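Notes on Desk Order: The Shared Table, Reviewed

Posted March 2023 in Workspaces

It has been the practice of this blog to set down, at intervals, the arrangements by which a working table is kept fit for use. The present entry concerns the large brown table in the shared room at Panis, which was last reviewed in January and which has since been reorganized according to a somewhat stricter plan. Readers who follow the Henao entries will recognize several of the principles. Those who do not may take this post on its own.

The guiding rule is that the table belongs to the task in progress. An item that has no part in that task is to be placed on the white desk behind or returned to the cabinet. Under the January arrangement this rule existed in writing but was seldom observed, and by the end of that month the tabletop held stationery, two notebooks, a tape dispenser, and a quantity of paper which no person wished to claim. The paper was kept for 22 days and then recycled.

The laptop

The laptop is the one item permitted to remain on the table between tasks. It is to be set down with clear space in front of it, so that a person may rest both forearms on the table while typing. It may be moved toward the back when the front of the table is wanted for other work. The lid may be left open or lowered as convenient, but nothing is to be stored on top of it. A mug was once stored on top of it.

The mouse and its pad

The mouse is to be kept on its pad. This was the most frequently disregarded instruction of the previous plan, and the consequence was a mouse that traveled the length of the table and a pad that served as a coaster. Under the present plan the two are treated as a single item and are moved together. A black pad was selected in preference to the patterned one formerly in use, as a white mouse is readily found on it even in poor light. No requirement is made that the pad be squared to the laptop. A slight angle suits most wrists, and the author has withdrawn an earlier recommendation to the contrary.

The lamp

A white desk lamp with a conical head is available for close work. It should be turned toward the work and away from the laptop screen. Under the Drirkico system, which this blog considered at some length last year, the lamp would occupy a fixed position marked with tape. The present author finds the tape unsightly and prefers to trust the user.

Markers and small items

Markers are the principal source of disorder on any shared surface. They roll, they are borrowed, and they are set down uncapped. A marker may be on the table while it is being used for labeling or sorting. At the close of the task it goes back to the Kuvby tray, which has 10 places and should therefore never contain an eleventh marker. The bright colors are the easiest to keep track of, and the next order will favor them. The black ones have largely disappeared.

Tubes are subject to a separate provision. A filled tube with a rounded bottom cannot be set down upright without support, and it should be taken from its rack only when it is required and returned to the rack afterward. The rack now in the cabinet holds 34. Colored liquids are recommended for any exercise in sorting or placement, for the plain reason that the level can be read from a distance.

Cables

The cables have not been solved. A power strip on the white desk serves the equipment there, and the cords around it remain in a tangle. It was proposed that each cord be tied and labeled at both ends, and 26 labels were printed for the purpose. They are still on their backing sheet. For the time being the instruction is limited to the brown table itself, where cables should be gathered toward the edges and kept out of the area in which hands are working. The cabinet beneath the window will be considered in a later entry, together with the question of the second drawer. 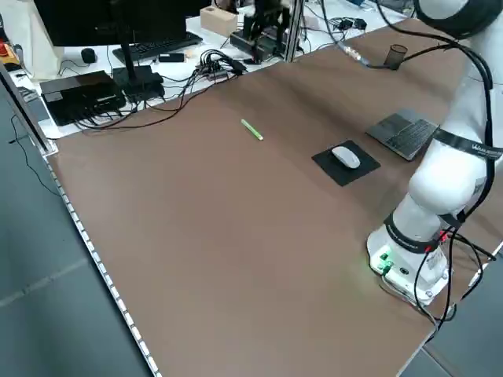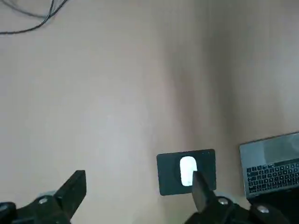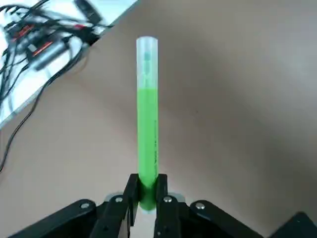
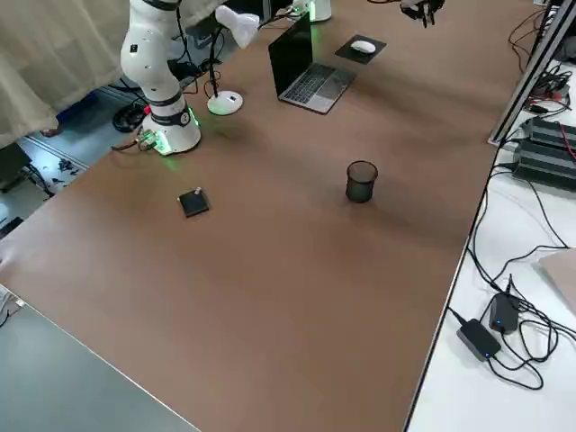 The shared table at Panis. First, second and fourth: the laptop, with the white mouse on its black pad. Third: a clear tube of lime-green liquid.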